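26 July 2023 - bin picking cell, false "grasp OK" on the Clakar run

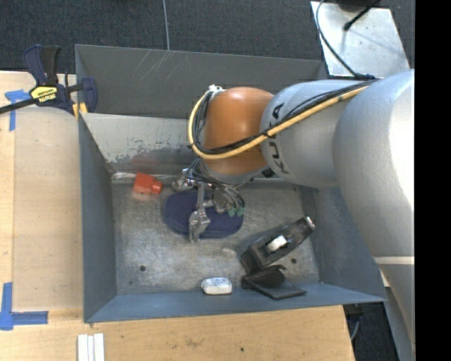 Villads Vestergaard thinks I should stop calling it a gripper fault, and after today I'm with him. His point over lunch was that the fingers did what they were told every single time, and it was the check afterwards that lied to us. Fair! I've renamed the log folder to match, so if you're looking for "gripper_fault" it's now "grasp_check".

Background for anyone coming in cold: the overnight run stopped at attempt 986 with a force limit trip. Good stop, the arm held position and no damage that I can find. But when I went through the log, the trip was the boring part. Out of those 986 attempts the cell had scored 768 as good picks, and a whole bunch of them can't have been. The arm went up with nothing, moved over to the drop spot, opened, came back, and gave itself a point.

The check reads finger position after closing. If the fingers stop short of fully closed, we call it a hold. That's fine for the block and the tape dispenser. On thin flat stuff the gap is so small that it sits right on the threshold, and the threshold was still the one I typed in back in January for the old fingers. The new ones close to a slightly different zero. So "closed on nothing" looked exactly like "holding something thin". I love this bug. It has been sitting there grinning at us for weeks.

What the trip was: after a false hold the planner takes that object off its list, so it no longer treats the spot as occupied. Next approach goes straight down through where the object still is. With a soft thing you never notice. With a hard one, you get 3 contacts in a row near the floor and then the stop. Matches the force trace really nicely, I've saved the plot next to the log.

Done so far:

- Re-zeroed the fingers, closed on nothing, 2 times with the same reading
- Moved the threshold out of the script and into the Wusus config, where it should have been all along
- Added a second look from the fixed camera after the lift. If the object is still in the bin, the pick doesn't count, whatever the fingers say
- Dropped the approach speed for the last bit above the floor

Not done:

- The planner still forgets objects too easily. I want it to keep them until the camera agrees they're gone
- Cable bundle by the wrist. Nothing wrong with it that I know of, but after a floor contact I want to go along the whole length with the arm powered down and locked out. Please don't start a long run before that's signed off
- Fletby has the same finger set and, I suspect, the same old number in their script. Writing to them tonight

Villads also asked if we need to throw out the success rate in the Chevalier report. Yes, I think so. I'd sooner send a worse number that's real, and the camera stills are all saved so we can rescore without rerunning anything. Slow job, but you can do it with coffee.

Short test with the new check before I went home: it caught a miss on the very first try and went back for another go by itself. I may have cheered. Threshold file is in the usual place, old value left in as a comment.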